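20 August 2020

Since spring our small Bible group in Cotholm reads the Psalms together, one each evening, by telephone. Yesterday it was my turn to choose, and I chose Psalm 123. It has only four verses, so I thought it would be easy. I was wrong about that.

"As the eyes of servants look to the hand of their master." I stayed a long time on this line. In my mother's language the word for "look" is closer to "wait," and I think this changes the meaning. A servant who waits does not decide the hour. I am a person who always wants to decide the hour.

Tahira Khattak, who leads our reading, did not agree with me completely. She has an old commentary from 1915, and it says the verse is more about trust than about patience. We talked for 20 minutes and did not finish. Faizal Oei asked if the two are so different. I am still thinking about his question.

In September we will begin the book of Ruth, which I like very much because so much of it happens in fields and at meals. If you want to read with us, write to me before then. We are nine people now and there is room for more.

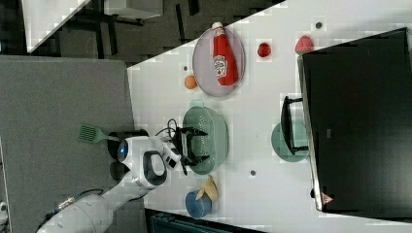

*Plate, ketchup and a little red fruit on a white table.*

For tonight I will read the psalm one more time, slowly, and this time in my mother's language. Tahira has promised to copy the page from her commentary for me, and I will write again when I have read it.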